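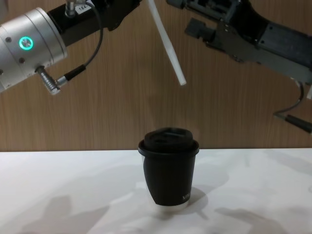

Stotberg, June 1, 2025

Section 2. Setting out a lidded cup with a straw

This section is for the hot drinks counter. Please read it fully before the first cup.

1. Wipe the table and let it dry.

2. Press the lid on the cup all around the rim. Turn the cup slowly and check with your finger that no part of the lid stands up.

3. Place the cup on the table, away from the border. Only one cup at a time.

4. Take a long white straw and hold it upright. Lower it into the drinking opening of the lid. Do not push if it meets resistance; lift it and try again. 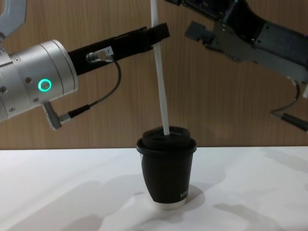
5. Let go of the straw slowly. It may lean to one side, this is normal.

Caution: do not fill the cup above 100 ml when you only practise. Keep drinks for children under 42 °C.

Note: straws which are bent or split go in the waste.

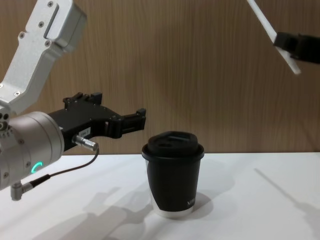 Keep the spare lids in their sleeve until you need them, with the open side down. A lid that was pressed on and removed 2 times does not hold well any more and should be changed.
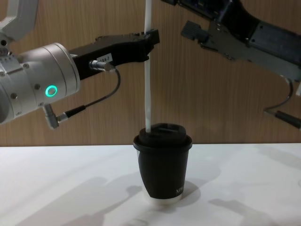

If the opening is too narrow for your straws, please write to Olaia Bravo at Rolus and mention the lid size.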